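How Guests Get a Room Inside the Park: Booking Rules at Volmont
Student project report, Tourism and Leisure course
By a second-year student, November
Last updated: November

1. Subject of the project

Volmont is a theme park with a small hotel inside its gates, called Skirnmont House. The hotel has 34 rooms, and many visitors ask why they can never find a free one. In my project I wanted to learn how the rooms are given out and what guests think about the rules.

2. Method

I read the booking pages of the park and compared them with the pages of Navarrete, a bigger park which has its hotel outside the gates. After this I gave a paper questionnaire to visitors at the Volmont exit, on two afternoons. I received 118 filled forms. Some forms had empty answers, and I counted these as "no opinion".

3. Results

Rooms at Skirnmont House open for booking 300 days before arrival, at 9 a.m. local time. Guests with a yearly pass can book one day earlier – this rule is written only at the bottom of the pass page, and most people in my survey did not know it. A stay must be at least two nights in summer. In winter one night is possible.

The room price includes breakfast, late entry to the Clalorthorpe garden and hot drinks in the lounge until 10 p.m. It does not include the park ticket, and several guests wrote that they understood this too late. At Navarrete the ticket is always part of the price, so the two prices are difficult to compare.
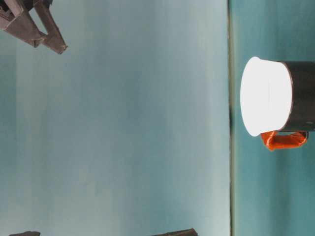 4. Discussion

The early date is the biggest problem for families, who often do not know their school holidays so long before. Cancelled rooms return to the website during the night – without any notice. A waiting list by e-mail would help, and Navarrete already has one.

My survey has a weak point. I asked only people who were leaving the park in the afternoon, and hotel guests usually leave later, so their group is small in my results. I would repeat it in the evening if I had more time.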